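Caldeira's sewer rate goes back to the council

22 March 2020

The city clerk of Caldeira keeps the rate ordinance in a binder on the left side of the desk, with the repealed sections still in it. "People ask what the old language said more often than they ask what the new language says," the clerk explained by phone.

The ordinance sets what households and businesses pay for sewer service. The council adopted a revised schedule in February, by a margin of one vote, and a petition to repeal it was filed before the first bills under it had gone out. The petition needed 2000 valid signatures. It came in with more than 3000, and the county accepted enough of them to certify it.

Under the city charter, a certified petition suspends the ordinance. The council then has two choices: repeal the schedule itself or send it to the voters. "There is no third option in the charter," the clerk said. "Amending it is treated as a repeal followed by a new ordinance, and the new one starts from first reading."

The disputed part is the fixed charge. The old schedule billed mostly by volume. The new one moves a larger share of the cost into a flat monthly amount based on meter size, which raises bills for small households and lowers them for some large users.
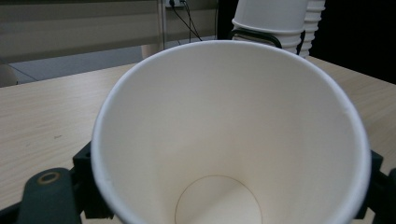
The clerk would not take a position on the split but described how it was reached. The city hired Domora, a rate consultant, to prepare a cost-of-service study. The study found that most of the system's expenses do not change with flow. Debt on the Bisuna Road pump station is the largest of them.

"The debt payment is the same in a wet year and a dry year," the clerk said. "That was the argument for the fixed charge. The argument against it is that a person living alone pays for capacity they don't use. Both are in the minutes."

A separate question concerns Drurkex, the food processor on the east side, which discharges under its own permit. Its surcharge is set by contract and is not affected by the petition. The clerk said this had been misreported on flyers, and that the contract is available at the counter for the cost of copying.

Until the council acts, the billing office is using the old schedule. Accounts that had already been billed under the new one, 200 in all, will receive a credit on the next statement. Customers do not need to apply for it.

The item will be placed on the next regular agenda. Written comments go to the clerk's office and should include a service address.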